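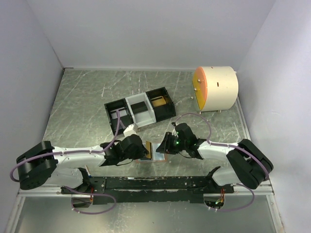
*Two robotic arms, a tray in three compartments and a drum.*

**Reading of names at the Cluvance service**

**Itard_Branch** wrote on 21 September 2026:

Members are asked for their views on the order of service at the Cluvance military cemetery. At present all 45 names on the chaplains' tablet are read aloud before the silence. The clergy at Hastimum have proposed that only the names of the fallen of the parish be read, with the full list printed in the service sheet.

The branch has not taken a position. Replies received before the next meeting will be placed before members.
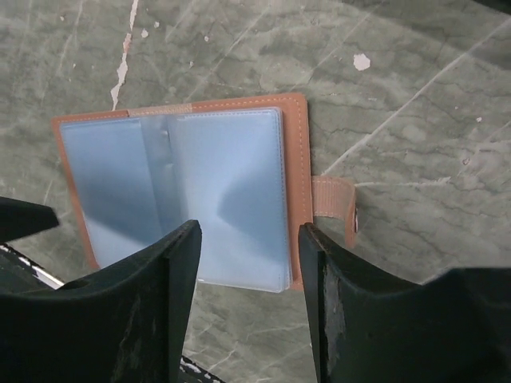 The proposal would leave the wreath-laying and the two hymns unchanged. It would also allow the chaplain's address to be given in both languages, as visiting families requested in July.

**northaisle** wrote:

I must object. The tablet was paid for by subscription on the understanding that every name would be spoken once a year. A printed list does not meet that undertaking. The reading takes five minutes.

**Lantern_Row** wrote:

I have attended for many years and would support the change. Many of those present are elderly and stand throughout. Could the branch also confirm whether the cleaning of the tablet has been settled? The estimate from Hubáček was 2170 euros, and I have seen no further notice.

**Itard_Branch** wrote:

The Hubáček estimate has been accepted and the work will be done in spring. As to the undertaking mentioned by northaisle, the branch holds the subscription letter. It asks that the men be "remembered by name" and does not say how.

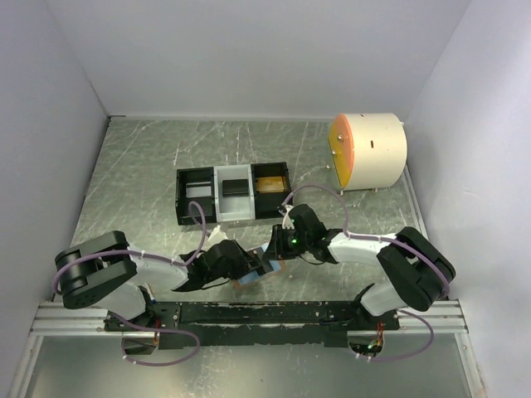
**northaisle** wrote:

With respect, the letter was written by people who had buried these men. I do not think they had a service sheet in mind. If standing is the difficulty, chairs should be provided.

**Psalter** wrote:

I would ask members to consider sharing the reading between two voices, one from the branch and one from the Hastimum parish. The custom would be kept and the clergy would have their part in it.

**Lantern_Row** wrote:

I could accept that, provided there are chairs.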